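Flistlow Loudspeakers: come and work with me in the test and voicing room

Full-time, on site in Gruditz. Posted 30 May 2022.

Hi! I run the test and voicing room at Flistlow, and I'm looking for one more person to share it with me. We make powered speakers, small column systems and a couple of stage monitors for bands, churches, school theaters and rental companies. If you've ever stood at the back of a gym during a graduation speech and thought "somebody please pull down 400 Hz," keep reading.

A bit about what we're up to. Our main project right now is the Flarnen, a compact column speaker that one person can carry up a flight of stairs and have running before the singer has found her mic. The prototypes sound good. The production version needs to sound just as good, over and over, and that's the job. Every single unit gets swept, listened to and logged before it goes in a box. Last year we shipped 3,153 speakers and I have personally heard a pink noise burst out of more of those than I'd care to admit (my dog can tell what kind of day I've had).

So what would you be doing? Mornings are mostly measurement: frequency sweeps, impedance checks, rub and buzz, limiter tests on the amp modules. Afternoons are looser. Some days you'll be out in the yard with a mic on a pole doing ground plane measurements and cursing the neighbor's leaf blower. Some days you'll be taking apart a return from a rental house to figure out why the high end went away. And once in a while we load up the van and go hear the stuff in a real room, with real people talking over it, and that's my favorite part by a mile.

You'll also write things down. A lot. I know that sounds dull, but when a driver supplier changes a glue and the bottom octave goes mushy, your notes are what save us. I'm picky about notes. I'm not picky about much else (okay, cable coiling).

What I'm hoping you bring:

Two years or so of hands-on time with live sound, speaker repair, studio tech work or anything close to it. Weird routes are welcome. I came in through fixing guitar amps in a basement.

You can read a schematic and solder without making a mess.

You know your way around some kind of measurement software. I don't care which one, we'll get you going on ours.

You can lift a 50-pound cabinet with a second person and say so when you need that second person.

Your ears are in decent shape and you look after them. We pay for molded plugs and a hearing check every year.

A degree is fine, no degree is fine. A driver's license is a big help for the van days.

What you get:

The pay is $31 an hour to start, with a review after your first six months. Health and dental from day one. You get 11 paid holidays plus three weeks of vacation, and we close the shop between the holidays in December, so that stretch doesn't come out of your days. There's a gear loan program too, which means you can take a pair of speakers home for your cousin's wedding as long as they come back in one piece. And we set aside $1,000 a year for each person to spend on classes, trade shows or books.

We're a small bunch. There are 8 of us in engineering and test, and the line crew is right across the hall, so when something sounds off you walk over and talk about it. It gets loud, it gets silly, and we eat lunch together most days. Core hours are nine to three and you can hang the rest of your day on either end of that.

How to apply

Send me an email at testroom@flistlow.example with "Voicing room" in the subject line. Here's what I'd like in it:

1. A resume, one or two pages. Plain is great.

2. A short note about a sound problem you tracked down, in your own words. It can be a hum in a church, a rattle in a car door, whatever. Tell me what you tried first and what was wrong with that idea!

3. Three tracks you'd use to judge a speaker you've never heard before, and what you listen for in each one.

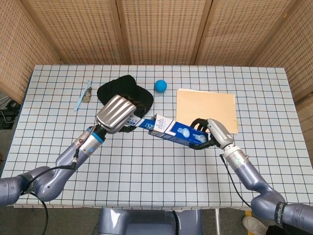

4. The earliest date you could start, and any days you can't come in for a visit.

I read every application myself and I'll write back either way. If we both like the sound of it, you'll come in for a paid half day, measure a Flarnen with me and try to talk me out of my crossover settings. Bring shoes you can stand in.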